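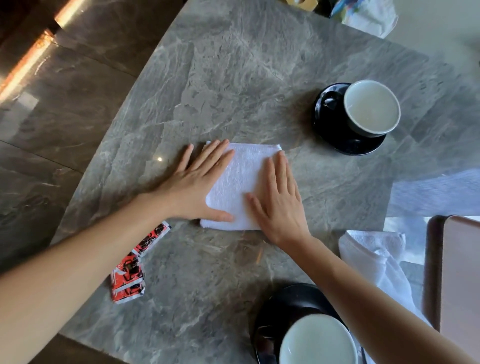
Folding a white towel on the marble table, Soltero open day

Soltero open day at Cenolstead: who else went?
Started by marmalade_and_toast, Jan 30, 2024

marmalade_and_toast wrote:
Hello all, I promised in the other thread that I'd write up the open day, so I've made a pot of tea and here goes. Sorry in advance for the length, you know what I'm like!

For anyone who missed it, Soltero are the people trying to get robots to do ordinary household jobs, and they've taken the old seed merchant's building at Cenolstead. I went expecting a big shiny machine and a lot of speeches. There were speeches (three of them, and the middle one could have been an email) but what I enjoyed most was the towel folding. They want the robot to learn from people doing the job by hand, so you get to watch the folding done by a person on a lovely grey marble table with the coffee cups still on it, white cup insides, black saucers, the lot. Small white terry towels, the sort you get in a decent hotel bathroom. I've folded towels all my life and never once thought about where my fingers go, and I came home and did the whole airing cupboard very slowly while my husband asked if I was feeling all right.

They told us they want 400 folds before they teach the machine anything at all. I thought that was rather humbling.

pondweed wrote:
Lovely write-up, thank you. I was there in the afternoon and I'm afraid I came away a bit less charmed. I'd driven over from Corkatthorpe to see a robot, and what I got was a very nice talk and somebody's hands. The arm itself only did the one towel while I was in the room, and it took so long that the lady beside me had got her sandwiches out. I don't mind that it's slow, but the leaflet did say "see our robots at work" and I think that was pushing it.

Good parking, though, I'll give them that.

marmalade_and_toast wrote:
Oh that's a shame, pondweed, and I do see what you mean about the leaflet. In the morning the arm did a few, and one of them was quite a respectable fold, a little skewed at the corner but no worse than my son's. Perhaps it was tired by the time you got there!

I still think the hand part is the bit worth seeing. It's all in the flattening, if you ask me. You put your palms down and feel where the lump is before you've properly looked, and I can't for the life of me imagine how you'd explain that to a machine. I did ask, and was told very kindly that you don't explain it, you show it over and over with things left lying on the table as they would be at home. So there are cups to keep clear of, and torn sachets off to one side, and another towel close by.

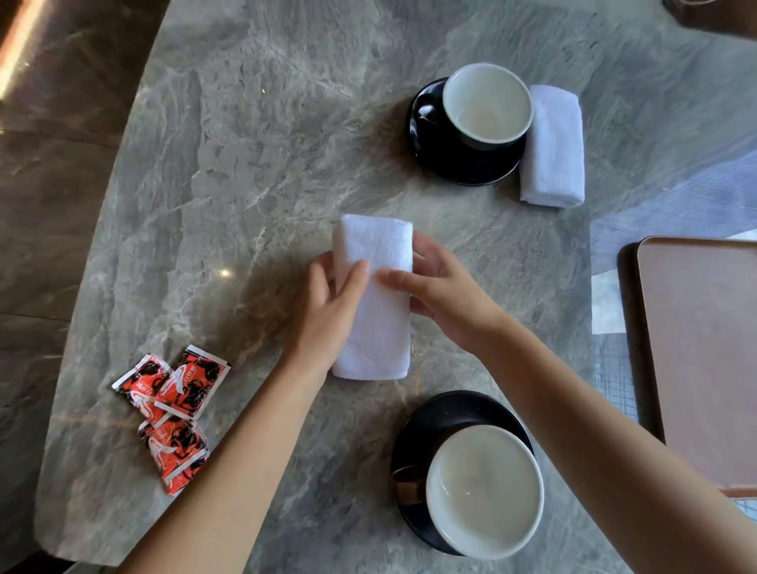
gatepost_gary: I'd side with pondweed on this one. My brother-in-law fits Babić machines in laundries and they've been folding flat sheets at a fair lick for years, so I can't get excited about one towel at a time. What's it for? If it costs more than a washing machine and I have to stand over it, I'll carry on doing my own.

tealeaf77 wrote:
Not quite the same thing though, Gary. A laundry folder wants everything fed in straight by a person at the front. What Soltero are after is picking the towel up off the kitchen table when it's been dropped there in a heap, which is a much harder job. My mum has very bad arthritis in both hands and folding is one of the things she misses being able to do without help, so I'd be quite happy to wait for a slow one.

gatepost_gary wrote:
Fair point about your mum, and I'll take the grumpiness down a notch. I'd still want to see it manage a fitted sheet.

pondweed wrote:
I can't manage a fitted sheet!

marmalade_and_toast wrote:
None of us can, dear. They're having another open day in April and I've put my name down already. You need to book for the morning slot, and I'd go for that one if you want to see the arm going. Tealeaf, do bring your mum if she's up to it, there are chairs and no stairs. Pondweed, I'll save you a seat at the front if you'll give it a second chance.

pondweed wrote:
Go on then. I'll bring my own sandwiches this time.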